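Home Posts Sheds and Garages Archive Contact

Can it tidy my garage yet?

I have owned the same tool kit for 19 years and in that time I have put everything back in its proper place 3 times, twice because we were moving house. So when people ask me what I want from a household robot, I don't say dinner. I say: put the pliers away.

It sounds like a small favour. Then you look at a moulded case from close up and remember what you're asking for. Every hollow is the shape of one thing only, the plastic is all the same dark grey, and half the hollows could be anything. I've stood over mine holding a spanner like a man trying to post a trombone.
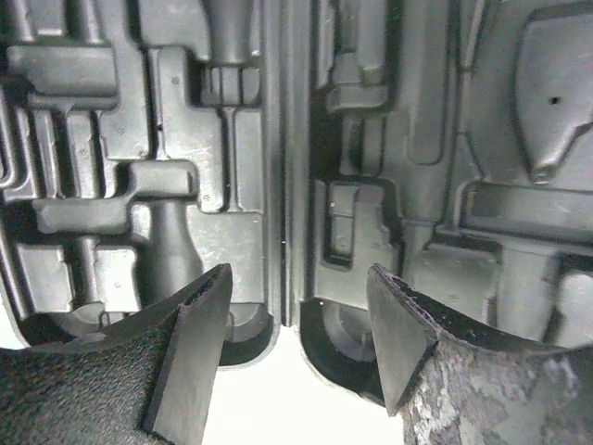 Picking up is the easy half

Gripping a screwdriver looks respectable enough these days. A fat handle with bumps on it helps, and I'd argue it helps me too. What comes next is the bit I'm waiting for: turning the thing the right way round, finding its slot, and pressing until it clicks without sending the rest across the floor.

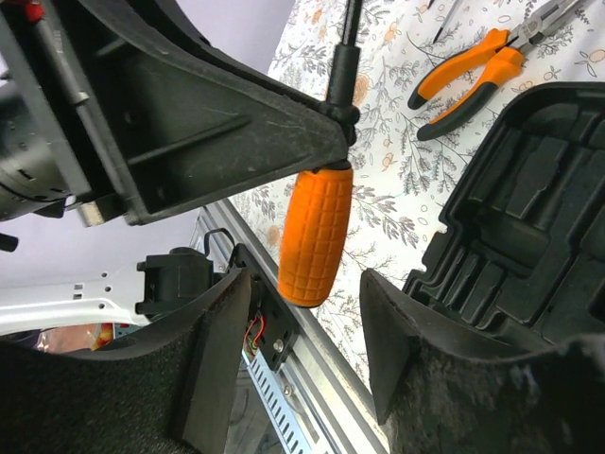 Screwdriver in the gripper, pliers still out on the flowers.

My guess in May was 16 years before I could buy one that does the whole kit, lid shut and all. I've since become gloomier about the lid. I'd pay 2000 pounds for it, mind, and throw in the drawer of Allen keys.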